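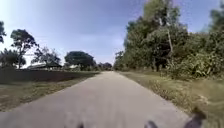

Concrete lane, Warkcombe test route, forward view from the robot. Field on the left, trees and shrubs on the right.

Notebook entry, February, 09:40
Subject: Operating practice for outdoor runs on the lane, second revision

The first revision was written for the indoor track and does not transfer well. The points below replace sections 2 through 5 and apply to all runs at Warkcombe until the Rustden office issues its own text.

1. Lane status. The lane carries no markings and has no curbs. The path planner must therefore not be given a rule that depends on either one. The edge between concrete and grass is irregular, and the keep-in boundary is to be set 70 cm inside the mapped edge on both sides. The earlier value of 50 cm is withdrawn.

2. Speed. The limit remains as posted on the run sheet. Any increase requires a new stopping test on the same surface, entered here before the run and not afterward. Stopping tests made indoors do not count toward this.

3. Spotters. One person walks behind with the wireless stop. A second stands at the far end and holds the lane against farm traffic. If radio contact with the far end is lost for more than 18 seconds, the robot is stopped and stays stopped until contact is confirmed by voice. A hand signal is not sufficient at that distance.

4. Forward camera. Parts of the robot's own body enter the bottom of the view. The self-mask must be loaded and checked before the obstacle detector is enabled. Run 57 was started with the mask from the old mounting bracket, and the detector reported a fixed obstacle at close range for the entire length. The log has been kept and is marked invalid. Motion blur is strongest in the same part of the image, so near-field detection is not to rely on this camera alone — the Orkenska range unit must be running and reporting.

5. Verge. The right verge has dry weeds close to the concrete in places. Low vegetation is to be treated as an obstacle. The request to filter it out was discussed and declined for now, pending a height threshold that someone is prepared to sign for.

6. Records. Each run receives a number, a mask version, a battery reading at start and end, and the names of both spotters. Incomplete sheets are returned to the operator the same day.

Open items: Kurek controller firmware still resets the boundary file after a hard stop. Reload by hand and verify the checksum until this is fixed. Lane survey covers 478 m; the remainder is not cleared for autonomous operation.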